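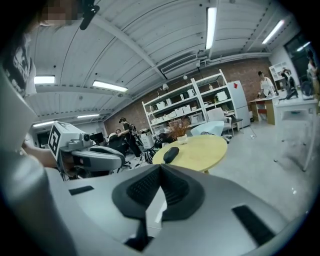
What is a drop-leaf table?

A drop-leaf table is a table with a fixed middle part and one or two side parts, called leaves, which are joined to it by hinges and can hang down when they are not needed.

Drop-leaf table

The drop-leaf table is a type of folding furniture used in homes where the floor space is small. When the leaves are raised, they are held by a support under the top. When they are lowered, the table becomes narrow and can stand against a wall or behind a sofa. The form is old in Europe and North America, and it is still made today in solid wood and in cheaper board.

Construction

The fixed part of the top is screwed to a frame of four rails. Each leaf is connected to the fixed part with two or three hinges, placed on the under side. In better work the two edges meet in a so-called rule joint: the fixed edge is cut to a rounded shape, and the edge of the leaf is cut hollow, so that the leaf turns around the fixed edge and no open gap is seen when it hangs. In simple tables both edges are square. Such a joint is easy to make, but the hinge can be seen from the side when the leaf is down.

The hinge for a rule joint has one long and one short plate. The long plate is fastened to the leaf and must reach over the hollow. If the pin of the hinge is set too near the edge, the joint binds and the finish is rubbed away.

Supports

The leaf can be supported in several ways. In the gateleg table, a whole frame with its own leg swings out from the side. In the swing-leg table, only one leg moves, together with a part of the rail. The Pembroke table has short leaves, and these rest on small wooden brackets which turn out from the rail. Some tables use pull-out bars, called slides or lopers, which are drawn out by hand before the leaf is laid on them.

The choice of support decides how much weight the leaf can carry. A bracket is enough for cups and plates, but a person should not lean on the outer edge.

Modern production

Many factory tables have metal stays that lock when the leaf is lifted. The maker Widano sold a model named Minja with 9 hinges in the package, although the assembled table needs only six. The rest were meant as spare parts. The production ended in September 2000. A later model, Celeo, had one leaf and could be fixed to the wall.

The furniture writer Embla Björklund divides the drop-leaf tables of the Urneck workshop into seven types, after the shape of the leaf and the way it is held. Her division is used by some dealers, but others find that it separates tables which differ only in the feet.

Care and repair

The most usual damage is a loose hinge. The screws can be taken out, the holes filled with glued wooden pegs, and the screws set again. Longer screws should not be used without measuring, as they may come through the top. A leaf that has stood hanging for many years in a dry room may be warped, and it is often difficult to make it flat again.

See also

Butterfly table
Extension table
Tilt-top table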